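Speaker notes: "The shirt on the table"
Evelien De Haan, Bamport lunch talks, Oct 30, 2018

Start without slides. Wait for the sandwiches to settle.

Opening: ask who has a shirt at home that is too worn for the wardrobe and too clean for the wash. Hands up. Ruben Van den Broek will keep his down. Look at Ruben until he puts it up.

My claim, and I'm going to be stubborn about it: folding is easy. A shirt takes two sleeves, two sides and a bit of patience. The hard part is getting the thing off the table and in front of you in the first place. Most shirts lose a whole evening there, and a few in our house have been there since February.

Say the bit about my mother's ironing pile (keep it short, she may hear of it).

Next slides. Leave them up and don't talk over the first one.

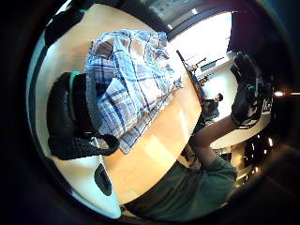
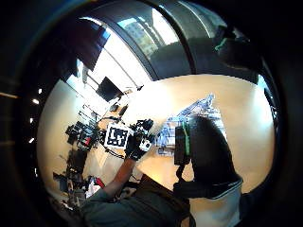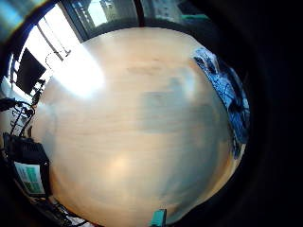
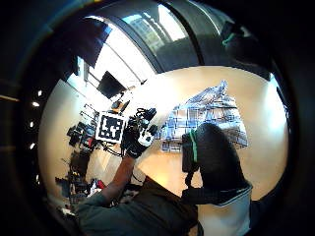
Pause. Drink some water.

Then the method, such as it is. Pick the shirt up by the collar, give it one good shake, and lay it face down. Buttons done up at the top and the middle; the others can look after themselves. Sleeves in, sides in, tail up. If the checks line up at the end, tell someone, because it won't happen twice.

Mention the Lokineck folding board. I bought one. It folds beautifully and lives behind the fridge, where it has been folded for up to 19 weeks at a time. Somebody will ask about the Boersma hangers. They're fine. They're hangers.

Checked shirts get their own minute. Creases hide in a check, and people who own a lot of them know this perfectly well. Plain white gives you away by the time you reach the bus stop. I'm not naming anyone, but Ruben is on the front row.

Bags: a bag next to the pile is a trap. It looks like progress. The shirt goes in "just for now" and comes out with the bag's opinion pressed into the back of it. Fold first, then pack.

Skip the steam iron story if we're past 40 minutes. If we're not, tell it, but leave out the carpet.

Questions. If there are none, ask Ruben to come up and fold something. Spare shirt is in my coat cupboard, second hook, and I want it back.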